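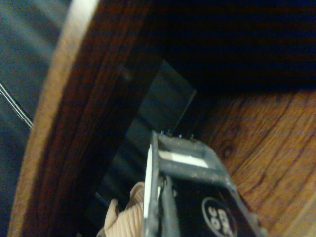 The round wooden one, dark rim with the lighter outside edge

Hi all,

Back after the holidays, and thanks for the replies about the hall furniture. I'm quoting the one I've been chewing on:

On January 9, 2019, a member in Jundport wrote:
> Before you strip anything, try plain paste wax on a
> hidden spot. I did my whole Ostermann cabinet with
> 400 grit and regretted it, the color went patchy.
> And what are you doing about the drawer? Mine stuck
> every winter until I rubbed a candle on it.

OK, so no stripping! I put wax on the underside of the round piece first and liked it so much that I kept going (the grain runs along the curve of the rim and it really woke up). I used the brown Randero, the soft one in the flat can, and let it sit 11 minutes before buffing. My arm gave up long before the wax did.

The drawer is another story. It's in the big dark piece, and a candle did nothing at all - I think the trouble is farther back,

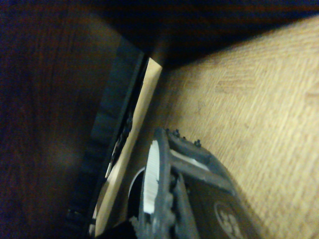 where I can only get two fingers in and can't see what I'm scraping against. I've vacuumed it out and I'm waiting on a set of runners from Dravotel, but they only list them in sets of 4 and I'm not sure the length is right. If anybody has measured theirs, please send me the number, front to back, with the drawer out.
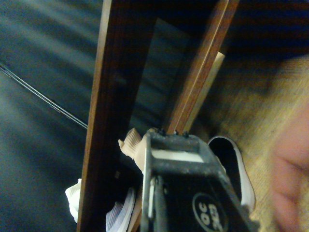 My other question is about color. I'd like the whole lot to match by February, when my sister's family comes to stay, and I keep going back and forth on whether to bother. The tall plank is a dark brown and the narrower slat next to it is a good bit redder, with pale beige board behind that. Would a dark wax pull the red down any, or do I need stain under it? I'm leaning toward leaving the beige alone. Also, does anyone still have that leftover 400 paper they offered before Christmas? I'd only use it on the drawer edges, I promise.

Thanks, and stay warm - it's miserable out here.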